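機械に家事はまだ早いのか Pimikの担当者に聞く

Ustportの駅から歩いて四分、倉庫の二階。Pimikは台所まわりの仕事を機械にやらせようとしている小さな会社で、1月に人が増えて今は机が足りないらしい。取材時間は短め。以下、急いで起こしたメモから。

まず気になるのは、結局いつ家に来るのか。担当者は少し黙ってから「食器の片付けだけなら、決まった台の上でかなりやれます。家の台所となると別の話です」。引き出しの深さが違う、照明が違う、昨日なかった物が置いてある。そういう差にまだ弱い。

工場や店の裏方ではどうか。Dedcombeの社員食堂で試したときは、昼の混雑が過ぎてからの三時間だけ動かした。「人のほうが速いです、それは今も同じ」とあっさり。ただ食堂側からは、遅くても夜のうちに終わっていれば構わないと言われたそうで、そこに望みがあるという。床掃除は？「うちはやりません。得意な会社がもうあるので」

難しいのは意外に薄い物だという。皿より紙、カップよりカトラリー。台にぴったり寝ている金属は指の入る隙間がなく、光も返す。「スプーンは丸みがあるぶん、まだ助かるんです。フォークは歯のほうをつかむと向きがずれる」。透明な容器もやっかいで、縁がどこにあるのか機械には見えずらい。人間でもたまにぶつける、と笑っていた。

失敗したときはどうするのか。人が手で直して、また最初から。その記録をJenkinsという社内の仕組みにためて、次の学習に回す。名前の由来は聞きそびれた。一つの動作を直すのに三週間近くかかったこともあるとか。「地味ですよ。見学に来た人はだいたい途中で帰ります」

仕分けの作業台も見せてもらった。フォークを容器に入れていく仕事で、柄はオレンジ、白、焦げ茶、それに全部銀色のもの。わざと混ぜているのかと聞くと「家の引き出しってそうでしょう」。たしかに。うちもそう。
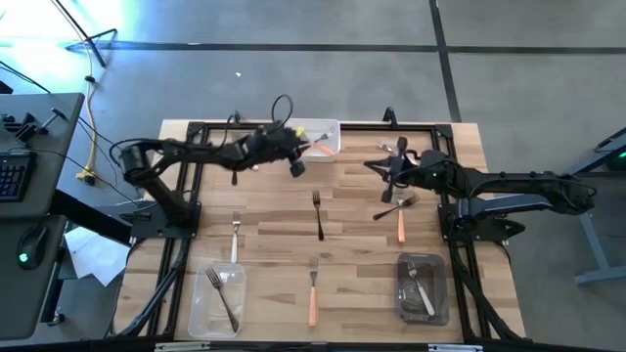 家庭で最初に任せられそうな家事は何ですか。

洗い終わった食器の仕分けだと思います。割れにくい物に限って、置き場所も毎回同じにしておく。その条件なら、人が隣で見ていなくても済む日は近いです。洗濯物をたたむのはもっと先ですね。布は持つたびに形が変わるので。

値段の話も少し。家庭向けの金額はまだ出せないとのこと。買い取りより月ぎめで貸す形を考えていて、最初の相手は家ではなく、小さな食堂や保育園の給食室になりそう。「毎日同じ時間に同じ食器が出る場所がいいんです」

帰りぎわ、自宅の皿洗いは誰が、と聞いてみた。「私です。食洗機もないです」。次の公開は3月22日、Ustportの同じ倉庫で。申し込みはPimikの受付まで、上履き持参とのこと。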